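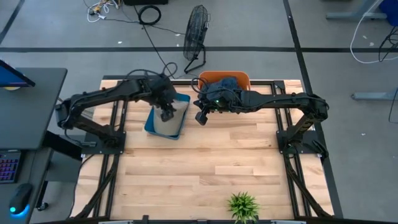

4 min read

Soft Goods, Small Spaces: notes for session two

Okay, so last time we did drawers and I got carried away and we ran over (sorry again to everyone who had a bus to catch). These are my notes for hats, caps, cloth bags and all the floppy stuff that lives by the front door. Bring them with you, scribble on them, I don't want them back.

I teach this with two bins and a table. You could do it with two cardboard boxes and the floor, and plenty of people in the Lurkeck group did exactly that. What I care about is that the bins are different colors and that you can reach both without taking a step. In my notes blue is for bags and orange is for headwear, and if you swap them at home that's fine, just don't swap them halfway through May.

Why shallow bins? I used to love a deep one. I had a big lidded thing in my hallway for years, and every fall I'd go digging in it for one particular hat and come up with a scarf, a swim cap, and a bag with another bag inside it. With a low tray you see the whole pile at a glance. You also can't overfill it without noticing, and for me that's the real selling point!

Bags first

Cloth sacks and totes are the worst offenders in any entryway. They slide, they flop, they eat each other. My method is to stand them up. Take the sack, give it a shake, push the bottom out so it has a bit of a base, then set it upright in the tray with the opening at the top. One good-sized sack can fill most of a small tray, and then it turns into a holder for the thinner ones, which you fold in thirds and drop inside.

If it won't stand, fold it. Please don't roll canvas. I know the Pelutano handout says to roll everything, and I like a lot of that handout, but rolled canvas springs open the second you let go of it.

Knit hats

Anything stretchy and ribbed can go in bunched. Really. I had a long argument with Washington Conceição about this when we were planning the course, because he folds his beanies in half and lines them up like file folders, and they do look wonderful. But I've watched a lot of families try to keep that going through a winter and it lasts until the first snow day. Bunch it, drop it, done. A navy knit thing in an orange tray is easy to spot whether you folded it or not, and it's the contrast doing that work for you, so think about it when you pick your bins. Dark bin plus dark hats equals a black hole.

Wool ones that get stored over the summer are a separate matter and we'll do those in session four, with the moth talk.

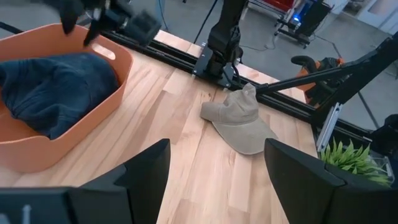
Page 2

Caps with a brim

Now the baseball cap, which I always leave for last since it starts fights. A cap has a soft part and a stiff part, and they want different things. Leave it on its side on a table for a while and it's fine. Leave it on its side at the bottom of a bin with a winter's worth of knitwear on top and you'll get a crease in the crown that takes steam to get out.

So caps go in the same tray as the knits, but on top, crown up, brim toward the short end. If you own several, nest them one inside the next. Past a certain point you'll want hooks instead, and the Kioko apartment walk-through in your packet shows a nice row of them behind a door.

Pale caps (beige, khaki, white) pick up lint from dark knits like you wouldn't believe. Brush before you nest.

The exercise

Dump everything on the table. Pick up one item, say out loud which bin, put it there, pick up the next. Use both hands if you like, one side for bags and the other for hats, though most people find they end up crossing over and that's okay too. We'll run it for 90 seconds, reset, and run it again.

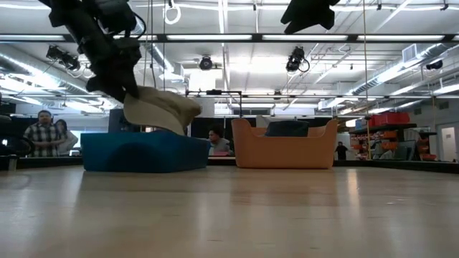
On the second go, leave out anything you had to think about. Those are your "maybes," and they get their own small pile at the far side of the table. When I ran this with some 60 people at the Tidden center, almost every maybe pile had a sun visor in it. I still don't have a great answer for sun visors. I keep mine in the car.

For next time

Do your own entryway, bags and hats only, and leave the shoes alone even if they're bothering you. Write down what landed in your maybe pile. If anyone has a trick for wide straw brims, bring that too, mine are currently on top of the fridge.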